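ok so a few of you asked how the robotics club thing is going, so here's a thread. get a snack

For anyone new: I'm in the student robotics club at Floscombe and this year's build is called Jikudska (we let the group chat name it, never again). It's a two-armed robot that's supposed to tidy a bedroom. Small stuff only - hair ties, sleep masks, socks, the junk that ends up on your bed by noon

Our coach Frans De Smet has one rule, which is that you don't get to program a chore you haven't done yourself 26 times. I thought he was kidding. He was not kidding!!

So this month is all human demos. You do the chore slowly, with your own two hands, and the software learns from what your hands did. My share is 400 clips. Mudassar Jadoon's share is also 400 and he's way ahead of me because he does them before breakfast like some kind of farmer

My station is beds. Put small things on the quilt, pick them up, put them somewhere sensible, mess it all up again, repeat

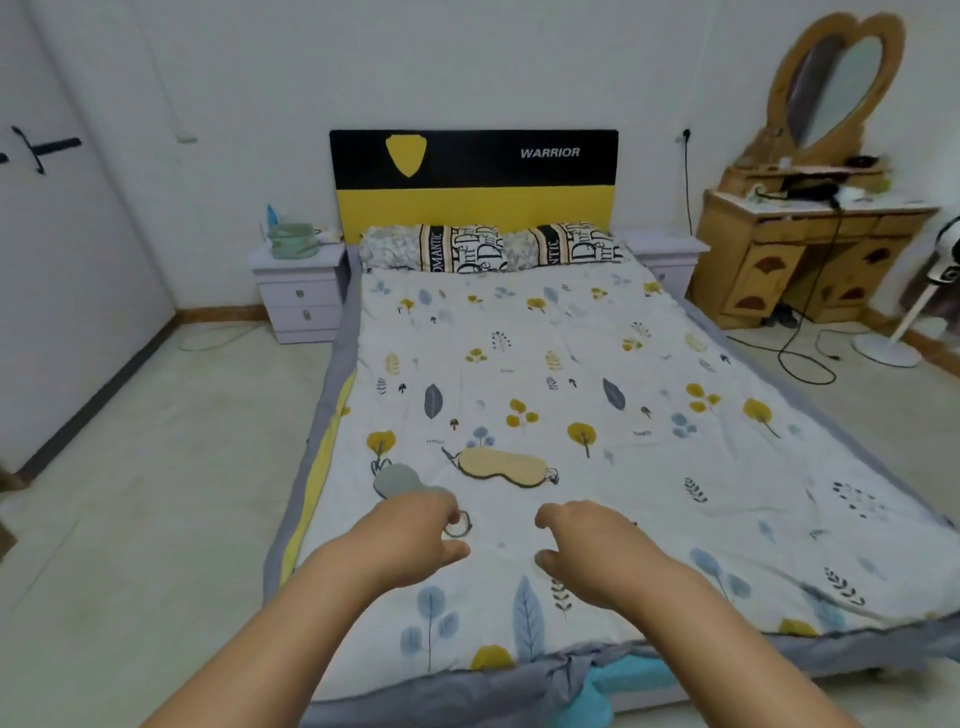 The hair tie is my enemy. It's tiny, it's dark, it lies totally flat, and you can pinch it or hook it or sort of drag it toward you. I was doing all three depending on my mood and Mudassar (very politely) told me to pick one. I picked pinch

Sleep masks are easier but the straps are evil. Grab one by the strap and the rest swings around and lands wherever it wants. Grab the padded part and you're fine. I now have strong opinions about this and my family is tired of hearing them

Also a busy quilt is great practice! Our first model was trained on plain gray sheets and when we tried it on a leafy print it went after the leaves. Just pinching at a printed leaf, over and over, so hopeful. I laughed until I had to sit down

Things I'd tell next year's club: go slower than feels normal, keep both hands up where they can be seen, and don't talk to the dog in the middle of a clip. I lost nine good ones to the dog

We show at the Mengal student meet in December. Last year's entry, Nullgate, was a door opener that mostly closed doors, so the bar is friendly lol

Budget is $600 for the whole year and the grippers already ate a big bite of it, so if anybody has spare servos lying around pls message me, I will come pick them up

ok back to it, I owe Frans another batch by 9 tonight. will post the first real robot pickup when we get one - even if it's a leaf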